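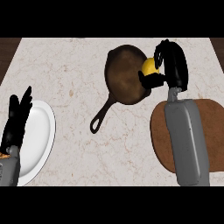
Check the thumb before you touch anything else, ran one reader's comment under our April note on the Eria two-arm cell, and the service log released by Clandska this week bears that out. Of the 337 entries made while the cell was being brought back into use, the largest group concerns the thumb joint of the right hand and the values entered for it in the simulation.

02/12/2020 – The Eria cell is a bench unit with two arms, each ending in a black multi-fingered hand supplied by Filov. It is used to try out kitchen handling jobs before they are passed to a production line. Clandska owns and runs it. Garrido did the original installation and holds the service contract. The cell was taken out of use after the right hand began to lose its grip on smooth round items, and it has now been signed off for normal running.

The fault was first put down to wear in the fingers. Garrido's engineers stripped the right hand, cleaned the joints and found the tendons within limits on all fingers. The thumb was then measured against the zero mark on its housing and found to be out by two degrees. An offset of that size makes no difference to a wrap grip on a handle. It does matter where the thumb has to lie beneath the item and press up against it, which is how the cell is set to hold fruit.

A second fault hid the first. The simulated version of the cell, in which every job is run before it is sent to the arms, had been given the drifted thumb value during an earlier update. Jobs therefore passed in the model with the same error that was present in the hardware, and the comparison report showed no difference between the two. Clandska has since changed the order of work. The zero position is now read from the housing by hand, entered on paper, and only then copied into the model.

The re-test is done in the model first. The job used is the lemon job, in which the right hand carries a lemon to the rim of a cast iron skillet on a marble worktop, with a plate on the left and a cutting board on the right. The lemon is held with the fingers over the top and the thumb across the underside. Garrido chose it as the check job on account of the skin, which is given a low friction value in the model, and the curved shape, which leaves little margin if the thumb sits wrong. Grip force, thumb angle and wrist angle are logged throughout. A run is stopped if the thumb angle departs from the set value at any stage of the carry.

After the model runs come the hardware runs, at reduced speed to begin with. The log shows over 100 of these on the right hand alone. Early runs were used to settle the grip force, which had been raised by operators in the months before the repair to make up for the poor thumb position. With the thumb corrected, the raised force was marking the fruit, and it was brought back to the figure in the Filov data sheet. Operators have been asked not to alter it from the panel. The setting is now locked behind the service login.

The left hand was not stripped. Its zero marks were checked and agreed with the record, and the wrist joint was greased as a matter of routine. The left forearm cover was taken off to look at the cable run, where the clips had been fitted the wrong way round at installation. They have been turned. Garrido has accepted the clips as its own error and has not charged for the time.

Changes to the care schedule are as follows. Thumb zero is to be read on both hands at the start of each working week and whenever a hand has been removed. Wrist joints are to be greased at the interval given in the Filov manual, with the old grease wiped out and not pushed through. Finger pads are to be changed as a full set for each hand – mixing old and new pads was found to upset the force readings. The model is not to be updated from the hardware without a second signature in the log.

Spares have been a sore point. The thumb encoder is not stocked by Garrido and had to be ordered from Filov, and the cell stood idle while it was on the way. The old encoder was later tested on the bench and worked correctly. The likely cause of the drift is now thought to be a grub screw on the encoder hub that had been done up without thread lock. The hub has been refitted with the proper compound and a paint line drawn across the screw head, so that any movement can be seen without taking the cover off. Clandska will keep one encoder and one set of hub screws on site from now on.

Filov says the instruction to use thread lock was in its assembly notes but missing from the shorter service sheet supplied with the hands. A revised sheet has been sent out. Users of the same hand are advised to check the hub screw at the next planned stop. The check needs only the thumb cover removed and a hex key, and power to the arm must be isolated at the cabinet, as the emergency stop alone leaves the hand drive live.

The cell is running the normal job list again, apart from the jobs that pass an item from one hand to the other. Those remain switched off until the left hand has been through the same set of runs as the right. Clandska has not given a date for that work. The revised check job and the blank zero sheet can be had from the Garrido service desk on request, quoting the serial number on the cell cabinet.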